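## Getting Up to Villalba the Easy Way

If you're staying in Lovwood and fancy a morning in the old hill town, take bus 64 from the harbor – it leaves at 11, and you buy your ticket from the driver. Sit on the left for the lake views!
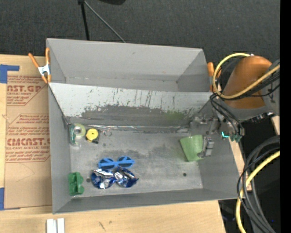 Get off at the fourth stop, Drancombe Gate, and follow the stone steps up past the chapel. They're steeper than they look, so take your time and have a good long drink of water at the top (I always do). The last bus back goes at 4.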